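Okay, slide two. So at Sterndale we make audio tours – headphones on, phone in your pocket, off you go. Our last one ran 40 minutes and people bailed at minute five. Ouch!

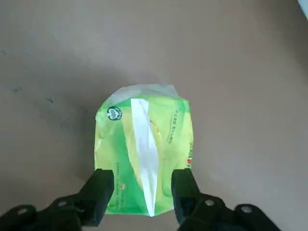 Sound designers love to start with the big stuff, thunder and crowds and so on. I start small now. Take a soft plastic package with crinkly edges, like the lime green one on the slide: squeeze it near a mic and you've got a campfire. (Pause, play the clip.)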